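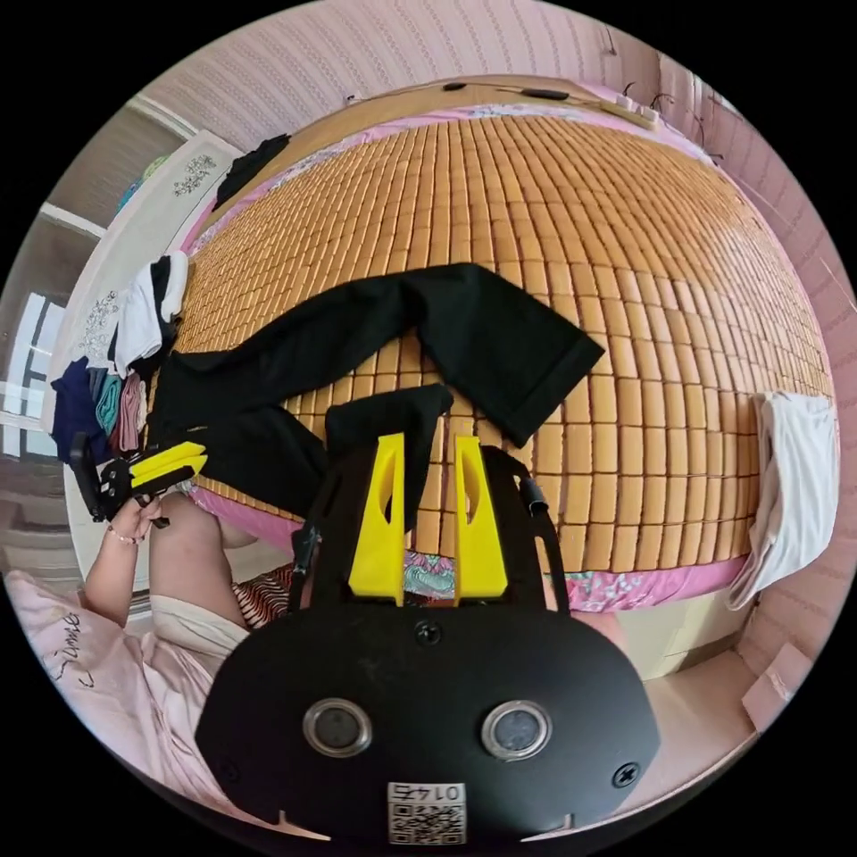
## About Limura

Limura makes summer sleeping mats from small rectangular bamboo tiles, and supplies pants and other plain garments in dark colors. The company operates from two rooms in Flurnomthorpe: a workshop and a stockroom.

Mats are sold in 11 sizes. Each one lies directly over the bottom sheet. The tiles flex at the joints, and the surface is flat enough for folding laundry.
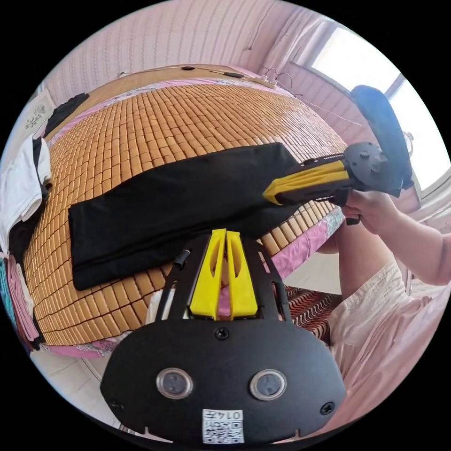

*Text: Limura product office, Flurnomthorpe*

Our folding guide, Wurkis, covers 54 garment types. For pants, the procedure is as follows:

1. Spread the garment on the mat, both legs extended.
2. Lay one leg over the other and align the hems.
3. Fold toward the waistband, twice.

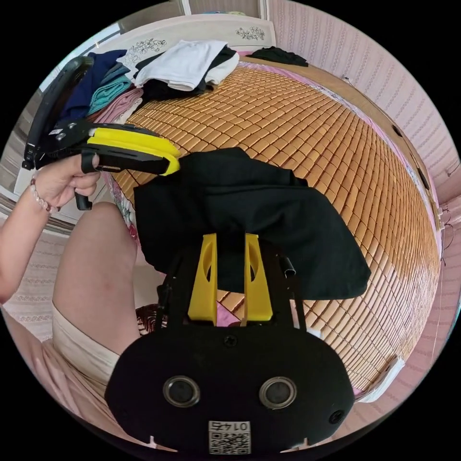 *Black garment over a woven bed mat.*

Stock is held at the Teixeira unit, which has shelf space for 600 rolled mats. Orders placed before noon leave the same afternoon. Replacement tiles and cord are available for every size, including discontinued ones.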